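Residência Drindar procura participantes para uma temporada de mesa, conversa e sopa

A Drindar abre inscrições para a sua residência de escrita sobre comida, em outubro, na antiga hospedaria Athanasiadis. O edifício é de 1867 e o aquecimento parece ser da mesma época. Quem vier, que traga meias.

Procuramos pessoas que escrevam sobre o que se come e sobre quem lava a loiça depois. Não exigimos livros publicados. Exigimos, isso sim, que saibam descascar uma cebola sem fazer disso uma metáfora.

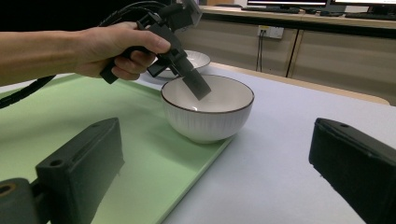
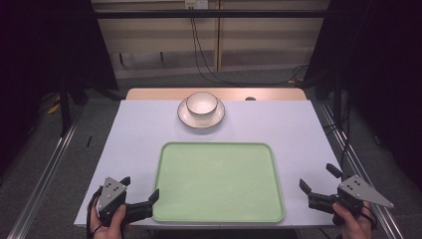
O trabalho divide-se entre a escrita, de manhã, e a cozinha, ao fim da tarde. Às refeições fala-se dos textos em curso, mas a leitura em voz alta só começa depois da sopa. A regra é antiga e nasceu de um poema muito comprido e de um caldo verde que merecia melhor sorte.

O que oferecemos

Quarto individual, com secretária e uma janela que abre (a outra também abre, mas depois não fecha).
Todas as refeições, incluindo as que forem cozinhadas pelos colegas.
Uma bolsa de 300 euros para despesas de viagem, paga à chegada.
Acesso à biblioteca Grirkden, especializada em livros de receitas regionais, manuais de economia doméstica e um número difícil de justificar de tratados sobre compotas.
Publicação de um texto no caderno anual da residência, com tiragem de 200 exemplares.

O que pedimos

Disponibilidade para a temporada completa. Quem precisa de ir a casa regar as plantas deve arranjar outra solução para as plantas.
Um texto novo, em português, de qualquer género. Aceitamos ensaio, conto, crónica e receita comentada – os manifestos vão para o fim da pilha.
Participação nos turnos de cozinha. Os alérgicos a detergente serão acomodados noutras tarefas, mediante conversa.
Paciência com a internet, que funciona melhor no patamar da escada.

Como concorrer

Envie até 3 páginas de um texto seu, acompanhadas de uma carta curta onde nos diga o que quer escrever e qual foi a pior refeição da sua vida. A segunda parte conta para a avaliação. Não é preciso currículo, e as cartas de recomendação de avós serão lidas com gosto mas sem efeito.

Os textos podem ser entregues na portaria ou enviados pelo formulário na página da Drindar. As candidaturas são lidas por quem programa a residência e por dois antigos residentes, que mudam todos os anos e raramente concordam.

Respondemos a toda a gente, mesmo quando a resposta é não. Os selecionados recebem, com a confirmação, o mapa do caminho desde a paragem de Anddale, a lista do que trazer e a escala da loiça. As trocas de turno combinam-se entre residentes e anotam-se na folha da despensa, a lápis.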